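Greifer für Küchenroboter: Budget sinnvoll aufteilen?

Forum > Automatisierung > Anschaffung & Planung

Lotte Hendriks
Aug 22, 2021

Hallo zusammen, kurz und schnell weil morgen Abgabe vom Finanzplan.

Wir wollen einen kleinen Arm mit Greifer anschaffen, der Küchensachen aufräumt und ausräumt. Pfannenwender, Kellen, Siebe, später auch Gläser. Budget ist 3396 Euro, mehr gibts dieses Jahr nicht. Angebot von De Haan liegt bei 2270 Euro für Arm plus Steuerung, Greifer ist ein einfacher Zweifinger, Fingerspitzen nicht wechselbar. Alternative wäre was Gebrauchtes von Burwood, da fehlt mir aber jede Auskunft zu Ersatzteilen.

Was ich wissen will:
Lohnt es sich, gleich einen besseren Greifer dazuzunehmen oder erstmal mit dem einfachen anfangen? Und was vergisst man beim Budget gern? Lieferzeit laut De Haan 6 Wochen, passt gerade so. Montage machen wir selber, Tisch ist da, Strom auch.

Danke schonmal!

Pullport

Nimm den von De Haan und gut. Gebraucht würd ich lassen, wenn keiner sagen kann ob es noch Teile gibt. Hatten wir mal, stand dann ewig rum. Greifer kann man später immer noch tauschen – vorher nach dem Flansch fragen!! Sonst kaufst du den Adapter extra und der ist unverschämt teuer.

Brirnport

Würd ich so nicht unterschreiben. Der Arm ist bei solchen Sachen selten das Problem, der Greifer schon. Wir haben seit Juni einen laufen, gleiche Aufgabe im Prinzip. Mal aus der Praxis:

Erstens Rücklage für Fingerspitzen. Die gehen runter, egal was im Datenblatt steht. Wir haben bis jetzt 4 Paar verbraucht. Preis vorher anfragen, und zwar für Einzelpaare, nicht nur fürs Set.

Zweitens Kabel und Halterungen. Klingt nach Kleinkram, waren bei uns einige hundert Euro, stand in keinem Angebot. Kabelführung am Arm entlang, Klemmen, Verlängerung für den Notaus.

Drittens Reichweite. Nicht die Zahl aus dem Prospekt nehmen. Selber messen, vom Sockel bis hinten ins Regal, und dann das Werkzeug dazurechnen das der Greifer hält.
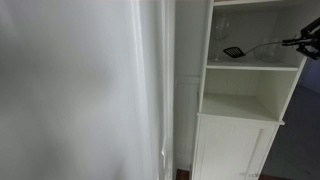 Bei der Reichweite sind wir nämlich fast reingefallen. Im Plan stand nur der Abstand bis zum Fach, fertig. Dass so ein Schlitzwender mit seinem langen Stiel noch ein ganzes Stück vor den Fingerspitzen rausragt, hatte niemand drin. Der Stiel geht quer vor den Gläsern vorbei und der Kopf hängt direkt neben dem Weinglas, da willst du keine Schwingung im Arm. Also beim Händler nach der Nutzlast bei ausgestrecktem Arm fragen, und nach der Wiederholgenauigkeit gleich mit. Und fürs Üben erstmal ein leeres Fach nehmen, wie das untere, kostet nix.

Zu deinen Zahlen: 3396 minus 2270, da bleibt genug für einen Greifer mit wechselbaren Fingern, wenn du nicht das Topmodell nimmst. Würd ich machen. Rest als Reserve stehen lassen und auch so in den Plan schreiben, sonst wirds dir gestrichen.

Wegen Gläsern – Kraftregelung muss dann dabei sein. Ohne brauchst du damit garnicht anfangen. Im Angebot explizit aufführen lassen, "optional" heißt bei denen meistens kostet extra.

Lotte Hendriks

Super, danke euch beiden. Flansch hab ich grad angefragt, Fingerspitzen auch. Kabel hatte ich wirklich null auf dem Zettel. Schreib jetzt den einfachen Greifer raus und den mit wechselbaren Fingern rein, Gläser kommen erst im nächsten Jahr dran. Melde mich wenn die Antwort von De Haan da ist.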